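# Two small arms or one bigger one, and what am I forgetting to budget for?

**Tags:** budgeting, collaborative arms, pick and place, grippers, second-hand

I've been handed the job of pricing a sorting cell for Skirnarside, on the grounds that I once fixed the label printer. We do mixed kits of small parts. Stuff comes in jumbled, stuff goes out in bins, and in between there is a lot of standing up. Management would like less standing up and has found money for it, though they're cagey about how much until they see a number from me. I'd like the number to be one I can defend at the next meeting in March.

Three quotes so far, and none of them line up.

- **Wurnano** want to sell us a pair of arms on one table, sharing the middle. Nice brochure. Price includes arms, controllers and pendants. Does not include grippers, table, cabling, or as far as I can tell, electricity.
- **Mutik** quoted a single arm with longer reach, gripper included, plus 2 days of commissioning. Cheaper on the first page and dearer by the third.
- **Bach** do refurbished. Their quote is one page long and I find that either refreshing or worrying depending on the time of day.

Lead times are 13 weeks from Wurnano, 21 from Mutik, and Bach say "when it's ready".

I've been trying to work out floor space and what has to sit beside the robots, because the quotes all show a gleaming arm on a plinth in a white void, and our floor isn't a white void. We have a bay beside the loading door and I've been allotted that and no more. The sort of layout I'm costing is a long table, paper down, taped into cells, a bin at the end, foam cubes standing in for parts until anyone trusts it with the real ones:
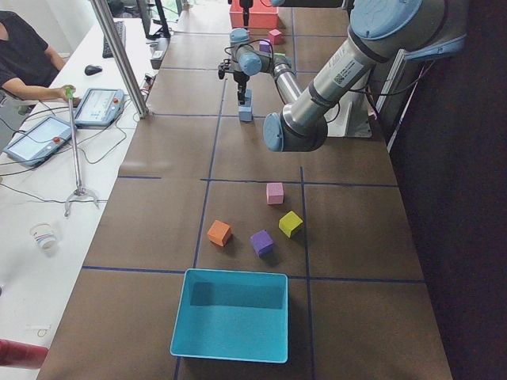
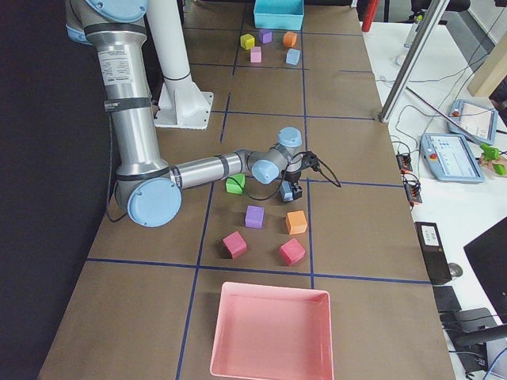
Look at how much desk that takes. The side table with the pendants and the cables is in nobody's quote, and neither is the frame. I had drawn our bay with the robot table in it and a jaunty little arrow saying "operator", and I now have to go back and give the operator somewhere to put a coffee.

So, questions:

1. Is a pair of small arms worth it over one with more reach, if the work is light and the table is long?
2. What are the lines on the budget that I'm going to be embarrassed about later?
3. Is anyone running refurbished and still on speaking terms with their boss?

Payload isn't an issue. Nothing we handle weighs more than a sandwich.

---

### Answer 1 (accepted)

Go and find out who moves the bins before you sign anything. We bought a pair, same reasoning as you, light parts and a long bench, and the arms were fine. Then the bins filled up. It hadn't occurred to any of us that a full bin is still a full bin no matter how modern the thing that filled it, so a person now walks over and swaps it, and the cell stops while they do. If you want it to keep running you need either a spare bin position within reach or some kind of conveyor, and the conveyor was a whole second purchase order that I had to explain with a straight face.

On your questions, in order.

**Pair or single.** A pair only pays if both of them can be doing something at once. If they both need the middle of the table they'll spend their lives waiting politely for each other, and the software that stops them colliding is a licence on some brands. Ask Wurnano in writing whether the shared zone handling is included. If your work splits into two ends with a handover between, get the pair. If it's one pile going into one bin, get the single and spend the difference on a spare gripper.

**Embarrassing lines.** Ours were:

- Gripper fingers. The gripper is one price and fingers that suit your parts are another, and you'll go through a few sets before you like any of them.
- Cable management. Budget for proper dress packs or clips. Loose cable near a wrist joint gets chewed eventually.
- The table itself. An arm on a wobbly table is a wobbly arm. We re-bought ours.
- Risk assessment by someone qualified, then whatever they tell you to add. Do it before the layout is final or you'll pay for the layout twice.
- Training, and then training again after the first person you trained leaves.
- Shipping and customs, if it's coming from overseas. Our freight bill was its own agenda item.

I put 40 percent on top of the hardware price for all that and was told I was being dramatic. I was under.

**Floor space.** Whatever you measured for the desk, make it deeper. Pendants need hooks or a shelf. If they don't get one they live flat on the desk with their leads in a heap, and sooner or later someone rests an elbow on the stop button.

Can't help on refurbished, I was never allowed to look at it.

> **Comment:** Seconding the spare gripper. Ours shipped from interstate and we lost most of a fortnight.

> **Comment (asker):** The bin thing has ruined my afternoon, thank you. I've just been out to the bay with a tape measure and there's no room for a second bin unless we brick up the door. Asking Wurnano about the licence now.

---

### Answer 2

We're on refurbished, one arm, and yes, still employed. Check the hours on the controller and also on the arm, as they aren't always from the same machine. Ask what software version it's stuck on. Ours can't take the current one, so the newer gripper plug-ins are out, and we drive the gripper off plain digital outputs like it's 1995. It picks things up. It puts them down.

Get the warranty as a document. A one-page quote is fine if the second page is the warranty.

"When it's ready" would put me off, though. You'll have a project plan with dates in it and that isn't one. Ask if they've got the unit in the building and whether you can go and watch it move.

> **Comment (asker):** They have a unit. They were less clear on the building.

---

### Answer 3

Just get a conveyor and hire someone. Robots are overrated

> **Comment:** They did ask about robots, though.

> **Comment:** He's got a point about the conveyor. See Answer 1.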